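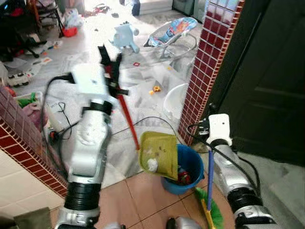
Section 4: Archiving your old mail in Zovorent

Last updated 2024-09-19

By now you should have Zovorent installed and at least one mail account connected (if not, go back to Section 2, I'll wait). I'm going to walk you through moving old messages out of your inbox and into a local archive, which I put off doing for years and then finished in one evening with a cup of tea beside me. My own inbox had 1,214 messages in it when I started, and a fair chunk of those were parcel notices!

What you need first

- Zovorent open and signed in, with the little sync wheel stopped
- Your laptop plugged in (archiving runs in the background and it does chew through the battery)
- A folder on your own drive, not a shared one. I called mine Prurnau after an old project and it stuck, so that's the name you'll see in the steps.

Making the archive

1. Open the Accounts menu and choose New Local Archive.

2. Type a name. Keep it short and skip the slashes, as Zovorent reads a slash as a subfolder and you'll end up with a nest of empty ones.

3. Click Choose Location and pick your folder. If the button is greyed out, the account is still syncing.

4. Leave Compress Attachments ticked. On my machine that took the archive down by nearly 50 per cent, though I do get sent a lot of spreadsheets.

5. Click Create. You'll see the new archive at the bottom of the sidebar, under your live accounts.

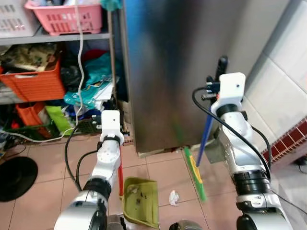
Dustpan with a red handle, broom with a blue one

CAUTION: Don't rename or move the folder in Finder or File Explorer once the archive exists. Zovorent will lose track of it and show a red triangle. If you've already done it, put the folder back where it was with exactly the same name, then restart the app.

Choosing which messages to move

6. Select your inbox and open the Age slider in the toolbar. It starts at 14 months and I'd leave it there for a first go.

7. Check the preview list. Anything you've flagged is left out, and so is anything in a conversation you've replied to recently. I like to sort by sender at this point, it makes the newsletters clump together so you can untick (or bin) the whole lot at once.

8. Click Move to Archive and pick the archive you made in step 5.

NOTE: If you're using the McAlister add-in for calendar invitations, switch it off under Preferences, Add-ins before you click Move. Otherwise it tries to re-read every old invitation and your calendar fills up with dentist appointments from three years back. Ask me how I know. You can switch it on again as soon as the progress bar closes.
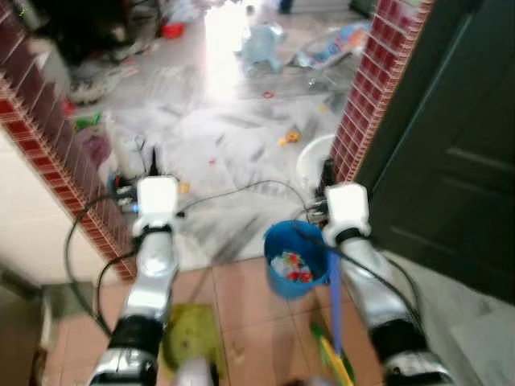
If the move stops partway

My first run stalled at 86 per cent and sat there looking perfectly happy with itself. No messages are lost when this happens, because Zovorent copies first and only deletes from the server once the whole batch has been checked. Do this:

9. Click the X beside the progress bar and choose Pause, not Cancel.

10. Open Window, Activity Log and look for a line in orange. It's usually one enormous attachment.

11. Right-click that line, choose Skip Message, then press Resume.

People on the Jirnton mail service have an extra wrinkle. Jirnton changed its connection limits in April, and if your phone, tablet and laptop are all checking mail at once the server may drop the slowest one.

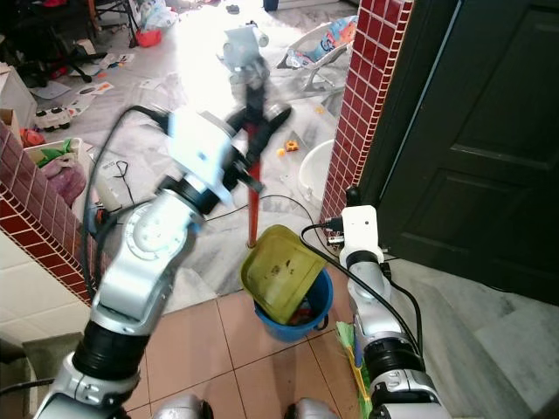 Closing the mail app on your phone for a bit normally sorts it out. If it doesn't, go to Accounts, Advanced and bring Simultaneous Connections down to two. It's slower, but I've left mine that way and haven't had a stall since.

CAUTION: Please don't empty your server trash until you've opened a handful of archived messages and checked that their attachments open too. Once the trash is emptied, neither of us can get those messages back from the server.

Searching the archive is covered in Section 5.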